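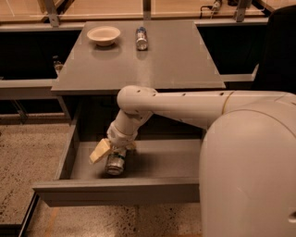
Gripper swap, month one: where we are

Quick one from the arm bench, the full write-up is coming when I get a free afternoon (ha). Short version: we've been running the Zuvent two-finger against the Qaisi wedge fingers on the drawer task, same arm, same controller, same silver cans. March was mostly this.

Drawer task for anyone new: can goes in drawer, can comes out of drawer. Sounds like nothing. But the elbow has to stay high and the wrist has to come down steep, and the drawer wall eats up all the room you thought you had. Bench pick and place is easy by comparison, both sets do that fine and I've stopped logging it.

Numbers so far. 3690 grasps total across both sets, counting the ones Jamie ran overnight. 2000 of those on the Qaisi fingers, rest on the Zuvent. Not even, I know. We lost time on the Zuvent side when the controller kept dropping its force limit back to default after every restart. Took us way too long to spot it. If you used the arm early in the month and your grip values looked weird, that's why, rerun them please.

What we like about the wedge fingers: they get in next to a drawer wall. The Zuvent pads are wider and on anything close to the side they touch the wall first, arm faults, you walk over and reset. Over and over. With the wedges that mostly went away. Also they hold a can upright on the way down without much squeeze, which Maysoun cares about a lot more than I do becuase she's the one replacing dented cans.

What we don't like: flat stuff. Bowls especially. A shallow bowl with a wide rim, the wedge grabs the rim at a point and the bowl swings. The Zuvent pads are much better there, more surface. So no clear winner and I'm not going to pretend there is one.

Camera. Maysoun Issa moved us off the side mount and onto the head view only. I was against it. The arm blocks a lot when it's over the drawer and the shoulder fills up one corner. But the placement model did fine with it and we have one less cable to trip on, so it's staying for now. Shiny cans are still a pain under the ceiling lights, depth gets holes in it. She's got a filter to try, ask her.

Controller. Cikevier build is on the arm now, the old one is still on the shared drive if you need it. Loop feels smoother on the way in. Wrist still has a little shake when it stops low in the drawer, Jamie Dobson thinks it's the gains, I think it's the payload setting being wrong for the new fingers. We'll find out. Payload for the wedge set is entered as 700 grams, if you swap fingers CHANGE IT. Taped a note to the estop box.

Plaltton is lending us a third set, soft tips, should show up next month. Plan is the same cans, same drawer, then bowls, then whatever people bring in. I want a fair run this time so equal grasps per set and no mixing controller builds halfway thru. That last bit was my fault.

Things I need from people:

Spare wedge fingers. We have 5 left and two of those are chipped. If you borrowed some put them back in the tray.

Close the drawer when you're done. The arm homes low and it will find the drawer if you leave it out.

Log sheet. Finger set, build, fault or no fault. One line. A run with no finger set written down is no use to me and I had to toss a bunch.

Bench is free after 4 pm most days if you want to try either set on your own parts. Jamie can show you the swap, a few screws and a recalibration, bring your own hex key as ours has gone missing again.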